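Filed under: Lists > Motion planning > Petchrat users

Re: Planner stalls above the table

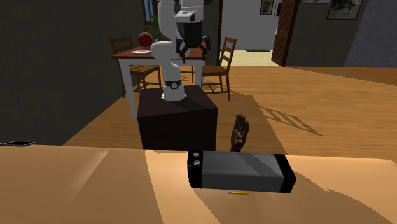

Bernice Boateng wrote:
> With Karkero 2 the arm hangs over the dining table
> and the planner gives up after 32 tries. Any ideas?

Oh, I love this one! Your goal pose is fine, but the chair meshes get padded twice, once on import and again in Petchrat. Set the import padding to zero and try three seeds (mine planned first go!).

Tamás

Comments

lernton_fan: Same cure worked for me, thanks.

Bernice B: Planning again, brilliant!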